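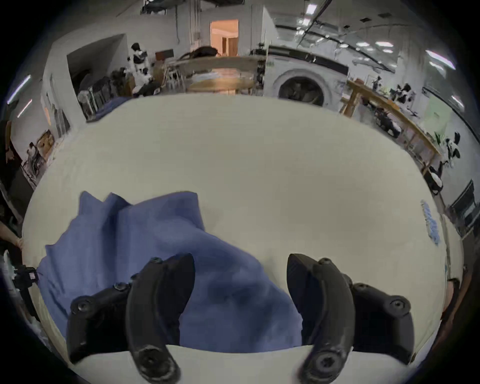
26 Jun 2024

Skoltness opens free laundry and folding sessions in Tarnbridge

Skoltness, the household skills group based in Tarnbridge, will run 13 free laundry sessions this summer for people setting up home for the first time. Each lasts an hour and has places for 10 people.

The sessions cover sorting, reading care labels, choosing a wash and folding. They follow a trial in March, when 150 people asked for a place and many had to be turned away. Most said they could manage the washing but not what came after it, so folding now takes up half the hour.

Learners start with a plain T-shirt. It is laid flat on a large table, the creases are smoothed out by hand and the sleeves are turned in before the body is folded up from the hem. Jeans come next, then towels and fitted sheets – the item people ask about most.

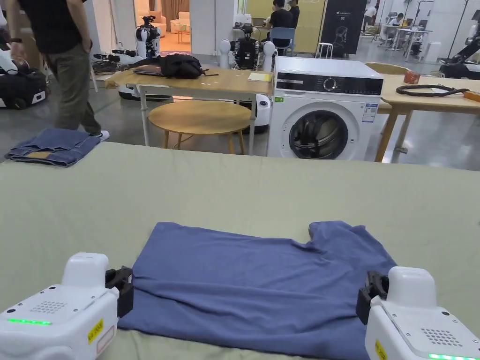 Zakaria said that a big table made more difference than any clever method, and that people who had only ever folded on a bed should try clearing the kitchen table first.

Clothes for practice are supplied by Vistuswood, which has given 293 items for the summer. Learners may also bring up to three things of their own. Clothes should be clean and dry.

Places are free but must be booked through the Skoltness office in Tarnbridge. Under-16s are welcome with an adult.

Ends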